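Chapter 3
Cloth, Drape and the Grain of a Fabric

Print this page | E-mail this page
Reading time: 8 minutes

A piece of woven cloth is made of two sets of threads that cross at right angles. The threads that run the length of the loom are the warp. The threads that pass from side to side are the weft. Almost everything in this chapter follows from that plain arrangement, and students who keep it in mind will have little trouble with the terms that come later.

Chapter 2 dealt with fibers and yarns on their own. A yarn has a strength, a thickness and a twist, and each can be measured on a short length taken from the spool. Once the yarn has been woven, those numbers stop telling the whole story. Two fabrics made from the same cotton can behave very differently. One hangs in soft folds and the other stands away from the body like paper. The difference lies in how tightly the threads are packed and in how freely they can slide and turn where they cross.

Weavers knew this long before there were instruments to measure it. At the Ishida mill in Plurnton, buyers judged a bolt by draping a yard of it over the forearm and watching where it broke into folds. Shalini Tomar, who kept the mill's sample books, wrote a short note beside each swatch: "falls well," "stiff in the weft," "good only for aprons." Several of her notes are reprinted at the end of the chapter, and you will be asked to match them with test results.

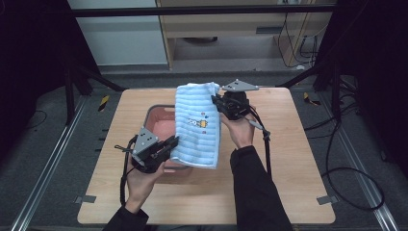

Grain is the direction of the threads in a finished piece. Lengthwise grain follows the warp, crosswise grain follows the weft, and bias is any direction that runs at an angle to both. True bias lies at 45 degrees. Pull a square cloth along a side and it gives very little, as the threads themselves take the load. Take it by two opposite corners, the way the light blue towel is held, and a pull between them runs on the bias if the sides follow the grain. The small squares between the threads can then shift into diamonds, and the cloth grows longer and narrower. Let go and it may return to its old shape, or only part of the way – a loose weave often stays distorted until it is washed and pressed.

The strip test in Section 3.2 puts a number on this behavior. Cut one strip on the warp, one on the weft and one on the true bias, each 200 millimeters long. Hang the same 800-gram weight from each and record the new length. Kiyoshi Kudo's results for plain cotton sheeting are given in Table 3.1 for comparison – do not look at them until your own are written down.

Before going on, review the following terms from Chapter 2: staple, filament, ply, twist.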